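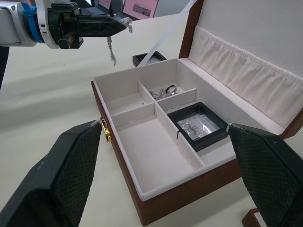 Nafula Kinyua wrote in to tell me that a jewelry box is a piece of furniture for people who own three things and wish they owned thirty, and that a saucer by the sink has served her perfectly well since college. She went on for a while. She said the felt collects dust, the little compartments are never the right size, and the clasp is the first thing to go.

I've been chewing on that all week, Nafula, because you're right about the clasp and wrong about the rest.

I grew up in a saucer house. My mother kept her rings in a chipped one on the windowsill, and every couple of months there'd be a panic, with the trap under the sink coming apart and everybody on the floor with a flashlight. A saucer is fine until somebody needs the saucer. Then the ring goes in a pocket, the pocket goes in the wash, and you know how that story ends (ours ended with a new washing machine hose and no ring).

A box with a lid solves this in the dullest way possible. You open it, you put the ring in, you close it. What I like is that it has a floor that's no good for anything else. You can't eat off felt. No one is going to borrow your ring compartment for soy sauce.

Now, the compartments. People complain that they're too big or too small, and I think they're imagining that every space has to be full. I have a box with one whole section that's been empty for as long as I've had it, and I love that section! It's where things land when I come home tired. The earrings go in there overnight and get put away properly in the morning, or on Sunday, or whenever. An empty compartment is a kindness to your future self, and if you fill it up with orphan buttons you've only got yourself to blame.

Chains are another matter. I will not defend the practice of dropping a chain in a heap, even though I do it, even though I did it last night. A heap is fine for one chain. Put a second one in with it and you've made a knot that will cost you a Saturday morning and two sewing pins. One chain to a compartment, that's my rule, and I'd like to see it printed inside the lid.

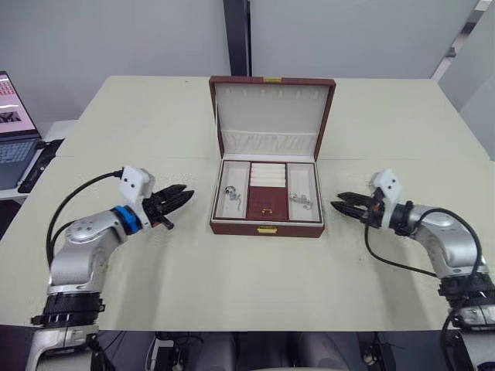 Ring rolls, those padded rows you push a ring down into, are where I part ways with my friend Macarena Lozano. She thinks they're the whole point of owning a box. I think they're lovely in a store and a nuisance at seven in the morning, when you want to grab a ring and go and the thing is wedged in there like a tooth. I lay mine loose on the flat part. It slides when you move the box, sure, but how often do you move the box?

The pleated pocket in the lid I've changed my mind about. I used to think it was pure decoration, a bit of curtain to make the lid look dressed. Then I started using it for the papers — the repair ticket, the card with my ring size on it, the spare earring back in its tiny plastic bag — and now I'd be sorry to lose it. Just don't put anything heavy in there. The elastic on mine gave up in February after I tried to store a watch in it.

And the clasp, yes. Mine went, too. The box still closes. I put a ribbon around it when I travel and otherwise I leave it alone, and the lid stays down on its own weight. So keep your saucer, Nafula, but please move it away from the drain.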